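Notebook – Pelard arms, balcony site, May
Cloth-out-of-bucket, grasp depth sweep, continued

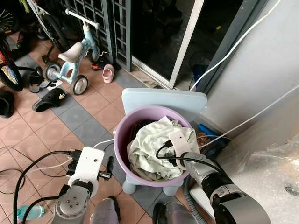

Issa Farah thinks we are measuring the wrong thing. His point, written in the margin of my last entry: a grasp that holds for the lift tells you the fingers closed on something, it doesn't tell you how many layers they closed on, and on this task layers is the whole problem. If the top cloth brings up the one under it we score a success and the policy learns that two cloths is fine. He wants layer count as a separate label before any more training.

Fair. Started on it this morning, see below.

Setup as before. Purple bucket on the blue stool, light green cloth on top, darker stuff underneath. Kept the light/dark pairing on purpose so a double pick shows up in the head view without anyone having to unfold things. Won't help when both are the same colour but one thing at a time.

Method, for Sointu who asked:
Policy is the Zimano checkpoint, trained on 1,000 teleop demos, all indoors. No balcony data in it at all.
Compare against the same thing fine-tuned with 38 extra demos from here.
Only change between conditions is the press depth offset on the right gripper before close. Left arm on bucket side duty, same script both times.
Force cap same for both. Don't touch it.

First impressions, not results: the base checkpoint stops high. Closes on the very top of the fold, gets a pinch, pinch slides out when the cloth drags over the rim. Fine-tuned one goes in deeper and hangs on, but that's where the doubles come from. So what I had down last week as an improvement is partly just pressing harder into the pile. Issa was right to be grumpy.

Depth offset looks like it matters more than the fine-tune. Would like to be wrong about that, the fine-tune took ages. Need base checkpoint + deep offset as its own condition, which I stupidly left out of the first sweep. Adding it now.

Labels: 0 = nothing, 1 = one cloth clear of the rim, 2 = two or more. Anything that falls back in before clear of the rim is 0, even if it looked lovely. Corner case – second cloth lifts a bit then drops on its own. Calling that 1 with a note. Sointu Rissanen would call it 2. We should settle it before anyone relabels teh old runs.

Niggles
– right gripper cable rides up over the housing when the wrist rolls. Watch it at full depth, it could end up in the cloth. Re-clip.
– wrist view is no use once the fingers are down in the bucket, all green. Head view is doing the work. Might try dropping the wrist stream at close and see if anything changes.
– tile pattern is strong out here, wonder if it throws the stool position estimate. Giren logs would show it, havn't looked.
– timeout at 3,000 steps is too generous, failed runs just dither.

Next: finish the missing condition, then relabel, then send the table to Ruotsalainen. No plots until the label question is sorted.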